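Home | Projects | Drawings | Public comments | Support | Log in

Print this page | E-mail this page

Brurum Civic Centre consultation: support log

Subject: Floor plans print at the wrong scale, long comments lost
Opened by: Awuor Mutiso, planning office
Handled by: Esko Kettunen, Vultar support
Priority: High
Status: Resolved, one item carried over

Awuor Mutiso wrote:
We have two faults on the consultation pages for the new civic centre. The first is the floor plans. Anyone who opens the ground floor plan and prints it on A3 gets a drawing that doesn't match the scale bar. It should be 1:100. I measured the main hall with a scale rule and it came out short, and so did the two meeting rooms beside it. A councillor has already asked us whether the hall has been made smaller since the unveiling. It hasn't.

The second fault is the comments form. Several residents have phoned to say they wrote a long comment, pressed Send, saw the thank-you page and never got the confirmation e-mail. I can't find their comments in the list either. Comments close on July 30, 2021 and we can't move that date, so please look at the form first.

Esko Kettunen wrote:
Thank you. I have split this into part A (comments) and part B (plans) but will keep both in the one ticket. Can you tell me which browser the residents were using, and send me the text of one comment that was lost, if anyone kept a copy?

Awuor Mutiso wrote:
Browsers are mixed. One was on a tablet. Mr Makori kept his text in a separate document and has agreed to let you use it, attached. He runs the Were Street tenants' group and his comment is mostly to do with the bus stop and the loading bay.

Esko Kettunen wrote:
Part A. I pasted Mr Makori's comment into the test copy of the form and got the same result: thank-you page, no e-mail, nothing in the list. I then cut it down a paragraph at a time. It saves at 3000 characters and fails at one more. The limit is set in the database but the form doesn't know it is there, so the page reports success whatever happens.

For now I have put a counter under the box and the Send button stays grey when the text is too long. This went live before lunch. I have asked Decha Inthanon to look at raising the limit.

Awuor Mutiso wrote:
The counter works here. What has happened to the comments already sent?

Decha Inthanon wrote:
The database refused them but the web server keeps a copy of each failed entry in its error log. I found 65 entries. Some are the same person pressing Send again. I have put them in a spreadsheet with the time, name and full text and placed it in your secure folder. Please don't pass it on by e-mail as it has home addresses in it. 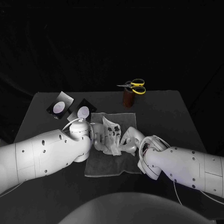 Grey towel and clear plastic bag on the table, with the scissors in the brown cup behind.

Awuor Mutiso wrote:
Spreadsheet received. Coralie Tomoana will take out the repeats and enter the rest by hand with the original times. We would like a line on the page telling people their earlier comments have been found. Wording to follow from her.

Decha Inthanon wrote:
Limit raised on the test copy. Mr Makori's full comment now saves and the e-mail arrives. Moved to live.

Esko Kettunen wrote:
Part B. The PDF files themselves are correct. I opened the architect's original of the ground floor and the hall measures as it should. The fault comes in when the plan is printed from the viewer page, which shrinks the sheet to leave room for our header and page number.

Things tried:
- Printing from the viewer with "actual size" ticked: still small.
- Downloading the PDF and printing with "actual size" ticked: correct.
- Downloading the PDF and printing with "fit to page" ticked: small, as expected.
- Turning off the header in the viewer settings: correct on every sheet except sheet 8.

I have turned the header off for the whole project.

Coralie Tomoana wrote:
Sheet 8 is the roof terrace and café. The architects sent it on A2 and the others are A3, could that be it?

Esko Kettunen wrote:
Yes, that is it. The viewer takes the paper size from the first sheet and uses it for all of them. I can't change that without a new version. Could Flater reissue the sheet on A3, or split it in two?

Coralie Tomoana wrote:
Flater say they can split it but the café and the terrace would be on separate sheets, and the stair between them would be shown on both. We are fine with that. In the meantime I have added "Do not scale from this drawing" beside the link.

Awuor Mutiso wrote:
Printed the ground floor and first floor again at the front desk. Both measure correctly. The councillor has been sent a new set. Happy for this to be closed once the split sheets are up.

Esko Kettunen wrote:
Split sheets loaded and checked. The mixed paper size fault has been moved to a new ticket for the next version of the viewer. Closing this one.

Back to top
Contact support | Copyright Vultar | Privacy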